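31st December

Spent the morning closing out the incident register for the Lirncombe residence. The August harassment matter is the only file still open. The complaint runs to 791 pages as exported, nearly all of it group chat, and the export tool has stripped the time zone from every message. I had to re-derive the order from the server log. Two messages still sit out of sequence and I have flagged them in the index.

The conduct office's position is unchanged. The roommate's statement and the door access log agree on the night the food containers were tampered with, and the access log alone would meet the standard of proof on the first allegation. The second allegation, that the behaviour was motivated by the complainant's background, rests on the chat. Police at Grirken have the same material and have not said whether they will lay a charge.

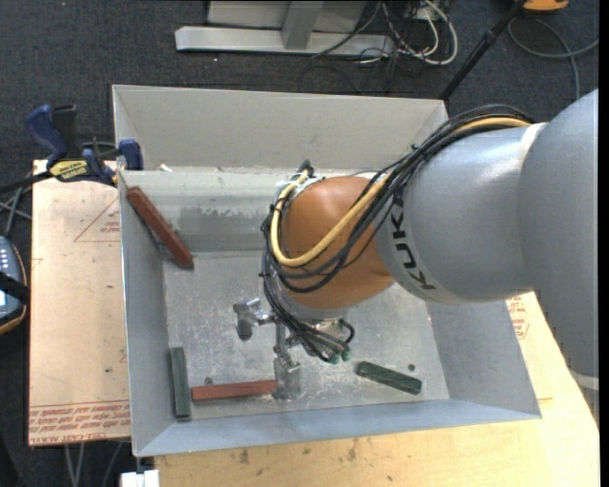

The post on Oei went up before either student had been interviewed. It had 925 comments when I saved the page, several of them giving the respondent's home address. I asked for those to be removed and got an automated reply. Under the policy, publication by a third party doesn't alter the hearing timetable, but it does affect who can sit on the panel. Two members have declared they read it. Replacements must come from the Drirkoleck campus, so add a week for travel and briefing.

Backed up the index to the second drive. Retention form still unsigned. Locked the cabinet and left at four.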